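4. Loading the Tokby for the first time

1. Stand the unit upright for 4 hours before you plug it in. The box says one hour. We don't trust the box.

2. Set the dial to 4 and leave it there. "Eco" mode saves less than you'd hope.

3. Put tall bottles in the door and dishes on the wire shelf.
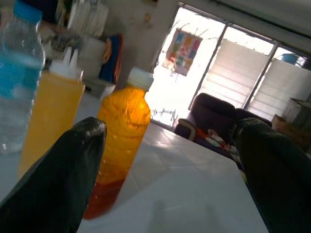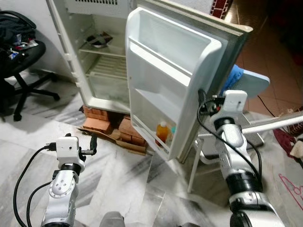
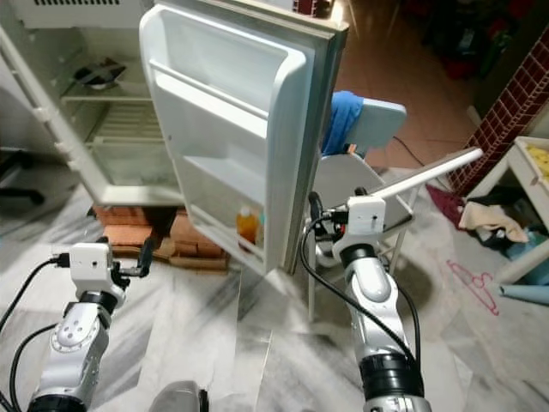

Cautions

Ignore the "no defrost needed" sticker – you will need to defrost by August.

Error 1553 supposedly means a bad door seal. Check the plug first.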